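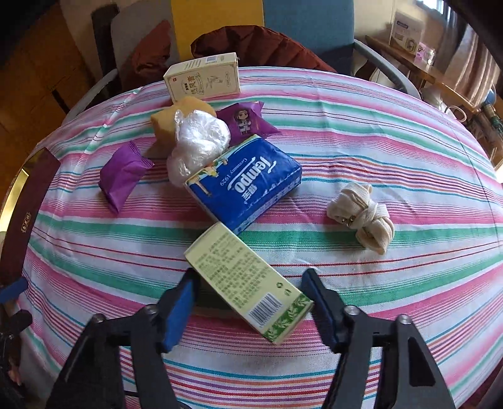

How long will my sourdough starter keep in the fridge if I don't feed it?

A healthy starter will sit happily in the refrigerator for a couple of weeks without any attention, and I've brought ours back after much longer than that when life got in the way. A layer of grayish liquid on top is normal. Pour it off or stir it back in, whichever you like (stirring it in makes a tangier loaf), then feed it with equal weights of flour and water and leave it on the counter until it's bubbly and has doubled. If it's been a long nap, plan on two or three feedings before you bake. Pink or orange streaks, or any fuzz, mean it has to go, and I'm sorry, because I know how attached people get.

Which starter do you send out, and how old is it?

We send two. Wogan is the white one, mild and fast, and it's the one I'd pick for a first loaf. Postell is the rye, which smells like apples on a good day and like nail polish on a hungry one. Wogan came to us in a jam jar from Emlyn Skyrme, who had been baking with it for 14 years before he handed it over, and we've kept it going at Plernbridge ever since. Postell we began ourselves one August, when the kitchen was so warm that it was climbing out of the jar by lunchtime.

My starter arrived flat and a bit sour. Is it dead?

Almost certainly not! It has been riding around in a mail truck and it's tired. Scrape the whole pouch into a clean jar, stir in 50 grams of flour and 50 grams of lukewarm water, cover it loosely and leave it somewhere cozy. Do the same again the next day, tossing out half before you feed. Most people see real bubbles by the second or third day. In a chilly house it can take longer, and the top of the fridge or the inside of the oven with only the light on will help it along. If nothing at all has happened after 4 days of feeding, write to us and we'll send another one, no questions asked.

What flour should I use?

Whatever bread flour you can get easily and afford to buy often. I mean that. People write us long, worried letters about flour, and I've had lovely loaves from the cheapest bag in the supermarket. Unbleached is better than bleached, and a spoonful of whole wheat or rye in the feed will perk up a slow starter. Flours soak up different amounts of water, so when you switch brands hold back a little of the water from the recipe and add it once you see how the dough feels.

Why is my loaf dense and gummy in the middle?

Nine times out of ten the dough didn't get long enough on its first rise. Recipes give you hours, but your kitchen doesn't know that – it only knows how warm it is. Look for dough that has grown by at least half, jiggles when you nudge the bowl, and shows a few bubbles along the sides. The other usual cause is cutting too soon. I know, I know. The smell is terrible to resist. Give it a full hour on the rack at the very least, two for a big loaf, and for the rye please wait until the next morning.

Do I need a Dutch oven?

No, although it makes things easier. A lidded pot traps the steam, so the crust stays soft while the loaf springs up. Beca Hughes, who teaches our evening classes, bakes hers on an upturned baking sheet with a roasting pan of boiling water on the shelf below, and her loaves are prettier than mine. Put the water in right as the bread goes in, mind your arms, and take the pan out after twenty minutes so the crust can brown.

What can I do with the discard?

Pancakes, crackers, waffles, flatbreads, a spoonful in banana bread. Mercedes Huaranga's cheese crackers are the recipe we get asked for most, and it's printed on the card that comes in your parcel. Keep a discard jar in the fridge and add to it through the week, but use it up within a week or so or it gets awfully sharp. And don't pour it down the sink. It sets like glue – I have paid a plumber to learn this.

Can I freeze bread once it's baked?

Please do. Let it cool all the way through, slice it, wrap it well and freeze it, and then you can toast it straight from the freezer. A whole loaf thaws overnight on the counter, still wrapped, and ten minutes in a hot oven brings the crust back.

Are your starters gluten free?

They aren't, either of them, and long fermentation doesn't make wheat or rye bread safe for anyone with celiac disease. We don't have a gluten-free starter at the moment. Armindo Prata has been working on one with brown rice flour, and when he's pleased with it we'll put it in the shop.

What is the Tataline?

It's our linen bread bag, with a drawstring top. Crusty bread keeps its crust in there for two days or so, and after that it's toast bread. Wash it cool and hang it up to dry.

How do I join a class?

Classes run in the evening, starting at 6:30, and the list is on the Classes page. The fee is $142 for the full course and covers flour, a jar of Wogan and supper. If a class is full, put your name on the waiting list, as places do come up at the last minute. Bring an apron and a box with a lid to carry your dough home in.

Who do I write to if my question isn't here?

Sobia Ghauri answers the mail, and she really does read all of it. Tell her which starter you have, what flour you're using and how warm your kitchen is, and send along a photo of the cut loaf if you've got one.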